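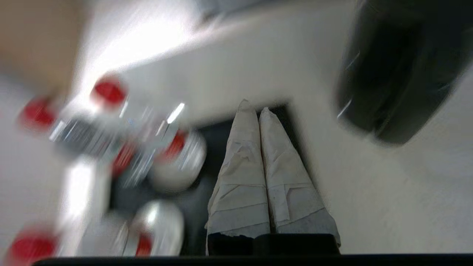
A reader of the earlier page on bottle storage asked whether the caps should come off before the bottles are put away, and whether it matters which way up they go. Caps stay on. Orientation matters more than most people expect, and the steps below deal with it first.

Storing Empty Plastic Bottles for Reuse

This page covers small plastic bottles with screw caps, kept for refilling or for the next recycling run. It does not cover glass, pump bottles or anything that has held solvent.

What you need

One rigid bin with straight sides. The Jutden 244 is used in these instructions, but any bin of similar shape will do.
A drying rack or a clean towel.
A roll of labels and a marker.
A bottle brush.

Step 1. Rinse and drain

Rinse each bottle twice with warm water. If residue stays in the shoulder, use the brush. Stand the bottles upside down on the rack with the caps off and leave them overnight. Wash the caps separately in a bowl and dry them flat, open side up. A cap dried open side down holds a ring of water in the thread.

Step 2. Check the caps

Look inside each cap for the liner. If it is split or missing, put the bottle with the recycling. Screw the good caps on until they stop, then back them off a quarter turn. A fully tightened cap on an empty bottle can pull the walls in when the room cools down.

Step 3. Sort by height

Put bottles of the same height together. Mixed heights are the main cause of a pile that slides every time one bottle is taken out. Sort by color of cap only if the color tells you something about the contents. Red caps on every bottle tell you nothing, so use a label.

Step 4. Load the bin

Lay the first row on its side, caps all pointing the same way. Lay the second row with the caps pointing the other way. The shoulders of one row then sit beside the bases of the next, and the rows lock together. Bottles with domed bases roll more easily than flat ones – place these against the wall of the bin.

Do not fill past the rim. With the 100 ml size, the bin used here takes 17 bottles to a layer. Larger bottles should be tested before you commit to a layout.

Step 5. Label

Write the former contents and the month on the label, for example "dish soap, May." Stick it to the body of the bottle, below the shoulder. Labels on caps get separated from their bottles.

Removing old printed labels

Soak in hot tap water for half an hour and peel from a corner. Vevis labels come off in one piece. Hindico labels leave adhesive, which rubs away with cooking oil and a dry cloth. Wash the bottle again afterward.

Replacement caps

Reddy sells spare caps under part number 1494. Check the thread against an old cap before ordering – the outside width is not a reliable guide.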